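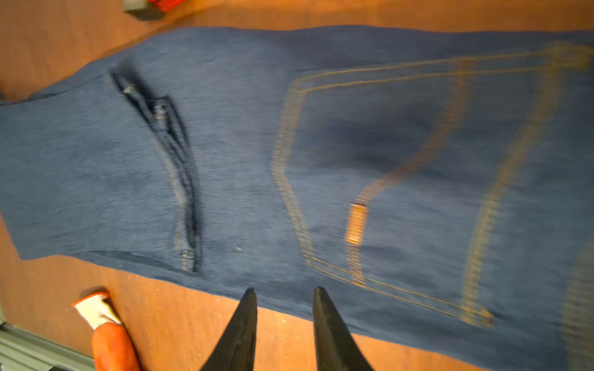
Page 7

When the Jeans Fought Back: What Went Wrong With Our Two-Arm Folding Project
by Niloufar Ahmadpour
Project partner: Hooman Asadi
Handed in 08/09/2022

1. What we were trying to do

Okay, so the plan sounded easy back when Hooman and I wrote it on the whiteboard. Two robot arms, one table, one pair of jeans, fold them in half and then in half again. We had already done dish towels in the spring class and they went so well that we got a bit cocky (I'll speak for myself, I got very cocky). Jeans are just a bigger towel with legs, right?

They are really not! This report is mostly about the fault we spent July chasing, because that ended up being a lot more interesting than the folding.

2. The setup

We worked at the Bandov bench, the one with the brick-pattern walls on three sides. There's an arm on the left and an arm on the right, both fixed to the front rail, each with a camera down by the gripper, plus one more camera that sees the whole table. The software that runs both arms is called Idari and it was written by the group before us. It takes the pictures from all the cameras, decides where each gripper should go next, and sends the moves out. Our part was a smaller program named Ninen that sits on top and checks whether a grab looks good before the arm is allowed to pull.

We kept clutter on the table on purpose. Towels on a clean table were last semester's project, and our advisor wanted to know if the arms could cope with a pipe wrench, a roll of tape, gloves and so on lying near the cloth. I complained about this for a week. I take it back, we would never have found the fault on a clean table.

3. The fault

We ran 373 tries in total. Plenty of them failed in boring ways, like a gripper closing on air. But 122 of them ended with the same mess, and it took us way too long to see that it was one mess and not lots of little ones.

It goes like this. The left gripper grabs a leg. Ninen says the grab is good, which it is! Then the wrist starts turning to line up for the fold, and it keeps turning, and the leg winds up like a rope you're wringing out over a sink. Idari looks at the rope, can't find the flat edge it expects, decides the wrist must be at a bad angle, and turns it some more.
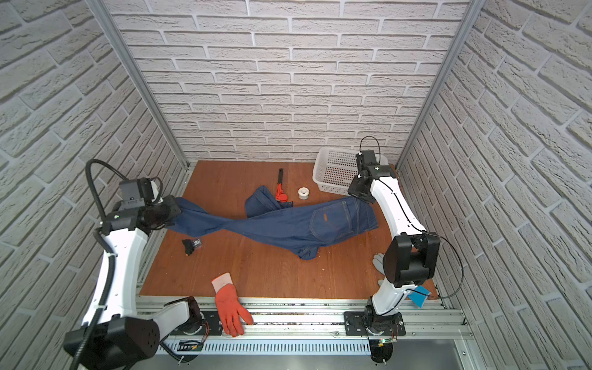 So the worse it gets, the harder it tries. Hooman called it the churro problem and that's what it says in all our notes, sorry to whoever has to read those later.

At first I was sure the wrist motor was slipping. We took the gripper off, checked the screws, put it back on, ran it with no cloth at all, and it turned exactly as far as it was told every single time. That ate four days. Then I blamed the cables, because I always blame the cables. Also fine.

What finally gave it away was reading the log next to the saved pictures instead of just reading the log. The twist command came right after the wrist camera picture had gone blurry. When the arm moves fast the seams smear out, and jeans have a LOT of seams. That bright thread turns into wide streaks, and Idari was reading a streaky pocket seam as the outer edge of the leg. Wrong edge, wrong angle, and off goes the wrist.

4. The safety part

I want to be straight about this because it was the scariest day of the project and it was partly my fault.

A twisted leg gets short. When it gets short it pulls on everything it's attached to, and on one run in the second week the rest of the jeans dragged over the wrench and brought it along. It slid off the front of the table and landed by Hooman's foot. He was standing closer than he should have been and I had my hand on the mouse, not on the stop button. He was fine, the floor has a dent.

We stopped for the day and wrote up a near-miss form. The lab's rule was already that one person stays on the stop button the whole time, and we'd gotten lazy about it after so many quiet runs. After that we put tape on the floor to mark where you can stand, and we swapped jobs every 18 runs so that the button person didn't zone out. I'd suggest something like that for anyone using the bench, even for towels.

The other thing we learned is that the stop button freezes the arms but leaves the gripper closed. So you've got a wound-up leg under tension and it's very tempting to just reach in and pull it free. Don't! Open the gripper from the software first, with your hands out, and let the cloth unwind by itself. 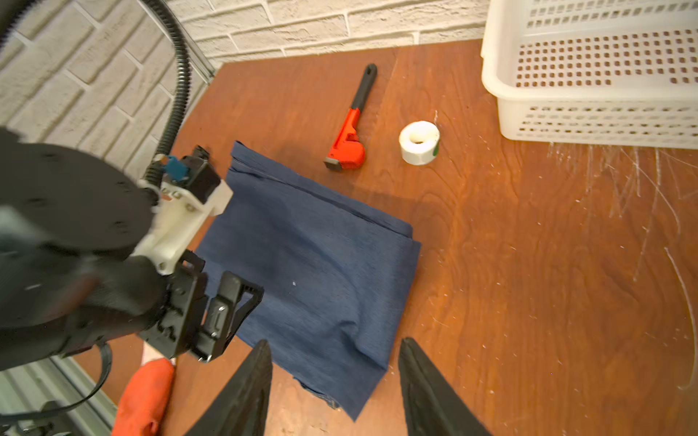

5. What we changed

Three fixes, and I'll go from dumb to less dumb.

The dumb one is a limit. The wrist can now turn only so far while it's holding cloth, and if Idari asks for more, Ninen says no and opens the gripper. This took one evening to write and I'm embarrassed that it wasn't there from day one.

Next was waiting. Ninen now checks how sharp the wrist picture is before it lets Idari plan a turn, and if it's too smeared the arm holds still and takes a new one. It makes the whole thing slower — you can see the arm sort of think about it — but the edges come out where they should be.

The last one was Hooman's idea. Ninen now compares the wrist camera with the camera that sees the whole table, and if they disagree on which way the leg points, it trusts the big view. I argued against this for a while because the arms block a lot of that view. He was right more often than I was, so it stayed in.

With all of it turned on we got 7 twisted legs in our last full batch. Every one of them stopped at the limit and nothing else on the table got dragged anywhere.

6. What still bugs me

Those leftover cases don't look like blur. The pictures are sharp and it still picks the wrong seam, usually near a back pocket. My guess is that the settings we got from the Kiani folder, which were made for plain cotton, like strong straight lines too much, and a back pocket is nothing but strong straight lines. I ran out of time to test that. The saved pictures and logs are on the bench computer under the folder name "churro", and Hooman has the list of which runs to look at first.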